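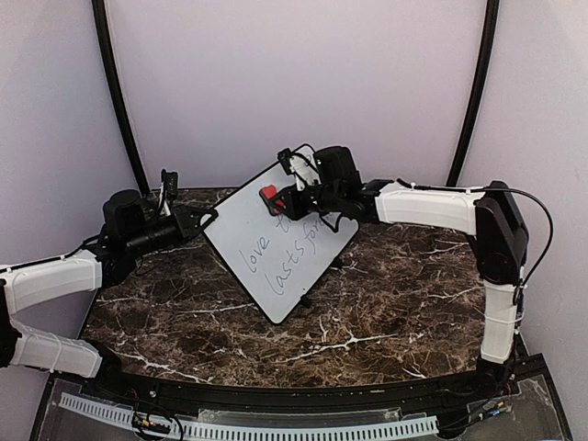
Journal > House and Kitchen > Moving the kitchen table

We moved from Peltville to Gradmont in February, and the thing that took the most planning was the kitchen table. The rest of the house went into a truck in one long morning. The table has a stone top, and the movers wouldn't take it without a crate, and the crate was going to cost more than I paid for the table.

I bought it from Rajkumari Goel when she closed her tailoring shop. She used it for cutting. It sat in the front window for years and I had brought coats and trousers to it plenty of times before I ever thought of owning it. She asked for very little on the condition that I got it out of there myself, and I remember thinking that was a good deal. Moving it the first time cost me two friends' Saturday plans and a door frame.

For this move I started by measuring everything. The new house has a side door that is wider than the front one by an inch and a half, and a hallway with a turn in it. The top would go through on its edge but it wouldn't make the turn. So it had to come in through the back, across the yard, and up three steps. I drew this out on paper and taped it to the fridge, and then packed the fridge magnets and lost the paper.

The crate quote was 2,954 dollars. I read it twice and called them back, and they said that included insurance. I said I'd think about it.

My neighbor Sarita Khurana had moved a piano a few years ago and she told me to rent a stone cart. I didn't know there was such a thing. It's a low frame with two rubber wheels, and the slab stands up on its long edge between padded rails. The rental place is behind the tile yard on Xiong Street and they let me have one for 24 hours. They also sold me 16 feet of webbing strap, and the man at the counter showed me how to run it under the slab and back over itself so it doesn't creep.

Things I would tell anyone doing this:

Stone wants to be carried on edge, never flat. Flat, it sags under its own weight and can crack in the middle, especially if it has a natural seam.

Take the base off first and put the bolts in a bag, and tape the bag to the base. I put mine in my coat pocket and then sent the coat to the cleaners.

Old blankets are better than bubble wrap. Bubble wrap pops and then you have nothing.

Four people is right. We had five and one of us was always in the way - usually me.

The drive was 23 miles and I went slowly the whole way. Sarita followed me with her hazards on. At the other end the yard was soft from rain, so we laid down plywood and leapfrogged the sheets, two at a time, from the gate to the steps. That part took longer than the drive. The steps took four people and a lot of talking. Then it was in the kitchen and leaning on the wall, and we all had soup.

It stayed leaning on the wall for nine days because of the bolts. The hardware store in Gradmont had the right thread but the wrong length. In the end I ordered a set from Clotent, which is a small outfit that mostly does fittings for shop counters, and they came in a padded envelope with two spares. The spares are in the bag and the bag is taped under the table.

I resealed the top while I was at it. You wipe the sealer on, wait, and buff off whatever hasn't soaked in. I did two coats with a night between them. The test is to put a spoonful of water on it and see if it beads. Mine beads everywhere except one patch near the end where Rajkumari kept her iron, so that end will get another coat when the weather is warm enough to leave the windows open.

The door frame in the old place never did get fixed properly. I filled it and painted it before we handed over the keys.

Next up is the pantry, which has no shelves at all and a light that only works from the switch in the hall. I have the lumber but I haven't decided how deep to make them. Twelve inches seems like too much for cans and not enough for the stock pot.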